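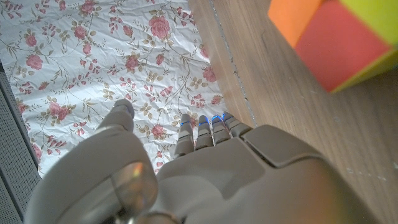
Quang Hà: Before anyone orders the Jitelard hand, check the firmware version. Mine shipped with the old one and the thumb opposition limit is wrong in it. The fingers close before the thumb gets across, and on thin stock you end up pushing the part away.

servo_drift
Posted 24 September 2024

Which controller? I have two of these on the Nenex board and the thumb limit reads fine on both. If you're going through the Simard bridge, that's where your timing problem is. It batches the joint commands.

Quang Hà
Simard bridge, yes. Batching adds 6 ms by my log. That doesn't explain a limit that is off by 19 degrees.

servo_drift
OK, no it doesn't. Post the calibration file.

backlash_bob
Joining from the parallel-jaw side. I still don't see what five digits buy you for tabletop pick work. A two-jaw Pollden closes, reports width, done. One motor, one current reading, one thing to tune. I ran 900 cycles on mine in February and replaced the pads once.

kestrel77
Depends on the part. Two jaws are fine on cubes. They're poor on cloth, and on thin-walled stuff they either slip or crush.

backlash_bob
Lower the current limit.

kestrel77
Did that. Then it drops anything with weight in it, so I'm changing the limit per object. That's a lookup table, and it's what I was trying to get away from.
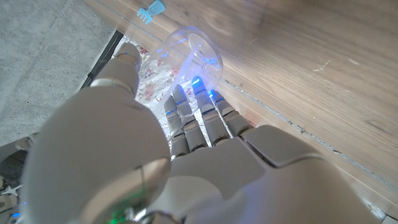

kestrel77
Contact detection is where I'd compare the two hands, and motor current alone won't do it at low force. A thin wall gives before the current moves enough to cross the threshold. Clear parts are worse again, as the depth camera returns holes or the table behind. A clear cup lying on its side, like this one, is my standard bad case: curved wall, see-through, and the blue finger LEDs reflect in it. My segmentation picks up the reflections as edges. If your hand lets you turn the LEDs off in config, do that before you collect anything.

servo_drift
Nenex board: LED register is writable but resets on power cycle. Put it in your startup script.

backlash_bob
Or put the camera somewhere other than the wrist. From behind the hand you lose a lot of the view to the hand itself. Overhead plus one side view, and the LEDs stop mattering.

kestrel77
Overhead loses the contact point as soon as the fingers come down over it. I've run both. Wrist view is better for the last few centimeters, overhead is better for everything before that.

Quang Hà
Back to the thumb. Reflashed with the current release and the limit now matches the drawing. Still seeing the 6 ms through the bridge. Calibration file is in the attachments, servo_drift, if you want to diff it with yours.

servo_drift
Got it. Your joint 2 offset has the opposite sign from both of mine. Did you mount it left or right?

Quang Hà
Right. Will check the sign convention in the Simard config and report back.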